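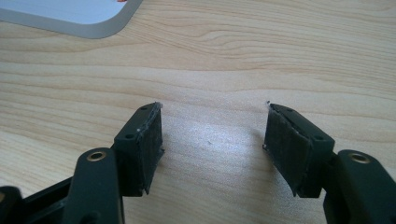 Leif Wallin meinte am Dienstag, ein Paar Handgreifer für 640 Euro sei ja schön und gut, aber ob man damit nach einer Stunde noch Lust habe, das stehe in keinem Datenblatt. Guter Einwand! Ich nehme ihn gleich mit in den Artikel.

Vurnel (Handgreifer-Set)

Vurnel ist ein Set aus zwei handgeführten Greifern des Anbieters Grandance, mit dem man Bewegungen vormacht, die später ein Roboterarm übernehmen soll. Vertrieben wird es seit August über Kramer, einzeln oder als Komplettpaket mit Software und Einweisung für 3.715 Euro. Ich habe das kleine Set genommen und den Rest selbst zusammengesucht (würde ich wieder so machen).
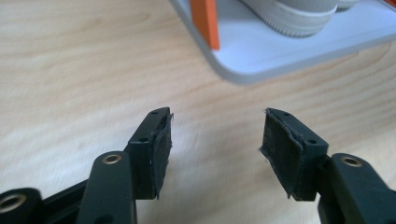 Aufbau

Die beiden Finger laufen aufeinander zu und tragen innen Greifbeläge, die sich einzeln nachbestellen lassen. Bei mir sind sie das Teil, über das ich am meisten rede. Grandance nennt bis zu 2.000 Griffe pro Satz, und ich würde mir trotzdem gleich einen zweiten in die Schublade legen. 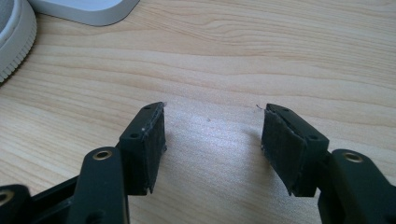

Die Greiferbacken mit ihren Belägen, leicht ausgefranst an den Rändern.

Software

Zum Auswerten gibt es Vultwood, das im Komplettpaket steckt und sonst eine eigene Lizenz braucht. Die Oberfläche ist etwas altbacken, das Schneiden der Aufnahmen geht aber flott, und meine 970 Durchgänge hat sie ohne Murren sortiert.

Einsatz

Gedacht ist Vurnel für beidhändige Arbeiten am Tisch, also Schuhe hinstellen, Dinge umräumen, etwas aufheben und wieder ablegen. 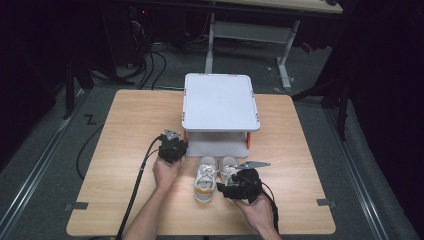 Zur Frage von Leif: Nach einer Stunde merke ich die Unterarme schon, und die Kabel wollen vorher ordentlich gelegt sein. Mit kurzen Pausen komme ich gut durch einen Nachmittag. Ersatzbeläge gibt es derzeit nur über Kramer, immer paarweise.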